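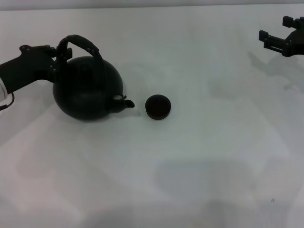
Why don't you just tip it faster and get it over with, somebody wrote under my last post, you've got a whole minute of kettle going nowhere.

Fair. Quick answer: we tried fast. Fast is how you get a lake. Longer answer is most of this post, and I'm typing it on the bus so forgive the state of it.

For anyone new, I'm in second year, and Andgate is the robotics club. We've got the back half of the Wainwright building (the half without heating) and we're entered in Furora, which is the student comp in Aron in December. Two arms, one table, a list of household jobs. You pick your jobs. We picked pouring. I voted against pouring, for the record. I wanted folding.

So. Pouring.

Rules say the kettle starts on the table, the cup starts on the table, one arm has to pick up the kettle and put 35 mL in the cup, and then the kettle goes back down. Anything on the table that isn't in the cup costs you points. That's it, that's the whole job. Reads like nothing. My mum read it and said oh that's nice.

What goes wrong, in no order:

The handle. Arched, tall, squarish across the top. Great for hands. For a gripper it means the kettle wants to swing as soon as it's off the table, and if you've grabbed it a bit off the middle then it hangs crooked and every angle you worked out is wrong by however crooked it is. We spent a fortnight thinking our tilt code was broken. Tilt code was fine. Kettle was hanging funny.

The weight moves. Full kettle, half kettle, nearly empty kettle, all different. As it tips the liquid runs to the front and the whole thing wants to keep going by itself. You do this with your wrist every morning without thinking. The arm does not have a wrist like that, it has a wrist that goes where it's told and then gets dragged a tiny bit further.

The start of the pour. Nothing nothing nothing and then LOTS. This is the one that gets everybody. You tip and tip and there's nothing coming out so you tip more, and then it all arrives. I've done it at home with a full teapot. A person backs off in time, mostly.

The end of the pour. Dribble down the outside of the spout. Counts as spill. I have feelings about this but will save them.

So the slow kettle the commenter was moaning about is us creeping up on the start. We go quick to just short of where it starts to come, then crawl. Once it's running we hold the angle instead of adding to it. Then come back up in one go, no crawling, and that helps a lot with the dribble. The coming-back-up-fast thing was my idea and I am going to be unbearable about it until at least exams.
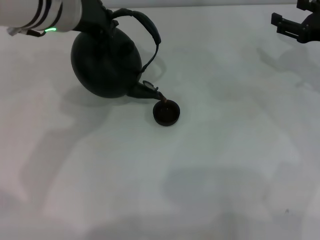
Mid-pour, left arm on the kettle, spout right down at the rim of the cup.

Getting the spout that low was an argument. Half the club wanted height. More room for error on the way in, you don't clip the cup, and it's easier to see what's going on from the head camera. The other half (me) wanted it nearly touching. Less drop, less splash, and if the stream bends a bit when it starts it's still got somewhere to land. We ran it both ways all one evening and low won, but low also means that when the kettle hangs crooked the spout bumps the cup and then you've got a different problem, a cup that's gone for a walk.

We haven't glued the cup down. Somebody suggested it. Rules say no. Rules also say no suction mats, no tape, no "modified tableware", and someone must have tried all of those in other years for them to be written down so specificaly.

Now the other question I get, what's the right arm for. At the moment, not much! It stays up off the table out of the way, open. The plan was that the right hand would steady the cup while the left poured, like you would. And it looks so good in the plan. In practice you've got two arms in the same small bit of space and one of them has a kettle in it, and the planner gets nervous and takes these huge looping detours to avoid hitting itself. We lost more to the detours than we ever saved by steadying. So it's parked. There's a bonus for using both arms, so it might come back. I'd say don't hold your breath.

How we're teaching it, since a couple of you asked for the boring version:

We drive the arms by hand first. One of us moves, the robot copies, everything gets recorded, cameras and joints. Then the model learns from the recordings. Then it has a go by itself and is terrible, and we look at where it was terrible and record more of that bit. Round and round.

What I didn't get at the start is how much your own bad habits end up in there. I used to pause before I tipped. Just a little pause, getting my nerve up. Never noticed. Then the model starts doing it, stopping dead above the cup as if it's had a thought. We laughed and then we checked the recordings and it was all mine. Every one of my runs has the pause and no one else's does. So I've been retrained. I pour without thinking now. (The model still pauses sometimes. I choose to find it charming.)

We had 23 runs we were happy with by the end of last month. Small number. I know. Each one has to be set up, cup in a new spot, kettle in a new spot, kettle filled back up, table wiped, and the wiping alone, god. If you leave a drip on the table it goes in the recording and then the model thinks drips are part of the furniture. We got through a roll of paper towel a session until someone brought in proper cloths from home. Best upgrade of the term.

Spots on the table: seven for the cup. We marked them on a paper sheet, line the cup up, then pull the sheet away. Takes ages. Marking the table itself would be quicker but the comp table won't have marks and we don't want the thing learning to look for marks. I was the one who had to explain this to the people paying for our paper.

Cameras. One up high looking down at the table, and one on each wrist. The high one does most of the work in a pour. It sees the kettle, the cup, how far apart they are. Wrist ones are brilliant for grabbing, when you're right in on the handle and the high one can't tell if you're in front of it or behind it. After that it depends where the hand is pointing. 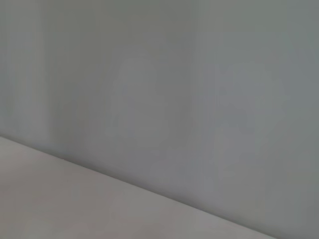 Wrist cam, grey wall meeting a paler flat surface.

There's a big debate in our group chat about whether to feed every camera in all the time or switch some off for parts of the job. I'm on the all-the-time side. Slower to train, yes, but switching means somebody has to decide when to switch and write that down in code, and then the code is wrong on the day in Aron when the table's a bit higher or the lights are different. The other side says we're wasting a heap of training on views that don't help with the pour. Also true. We're testing both. Overnight runs, one machine, everybody polite about whose turn it is and quietly furious.

Colours are a worry too. Black kettle, black cup, black grippers, white table. Against the table everything pops, lovely. Against each other not so much. Spout over the cup is dark on dark over dark and even I have to squint at the recordings to find the edge of the rim. We could ask to swap the cup. The comp gives you a choice of three and you lock it in a month out. I'd go for a white one except then it's white on a white table and we've just moved the problem. There's a blue one. Everyone's gone very quiet about the blue one, it'd mean recording the lot again.

Random bits before my stop:

Wainwright is locked after ten now so late sessions are out. Also there's a stone over the side door that says 1916 and I'm fairly sure the wiring is original. We tripped the power twice running both arms plus the heater someone snuck in. The heater has been sent home.

We're short of people for driving. If you're first year and you've got steady hands and don't mind being told you pause, come along. You don't need to code. Two of our best drivers can't code at all, one came over from ceramics.

Someone asked if we could pour without a camera, just off weight, like scales under the cup. You could! It'd be easier! Scales aren't allowed, see above re modified tableware. You can feel the weight through the arm a bit, from how hard the motors are working, and we do use that, but it's noisy and it gets confused when the kettle swings. It's good enough to tell full from empty. Isn't good enough for 35 mL.

And to the person who wanted to know what happens if it pours perfectly and then drops the kettle putting it down: you keep the pour points and lose the rest. Don't ask how I know the exact wording.

Next session we're doing the put-down on its own, over and over, no pouring, kettle up, kettle down. Will post if there's anything worth posting. Folding would of been easier. Ok this is me, bus is pulling in.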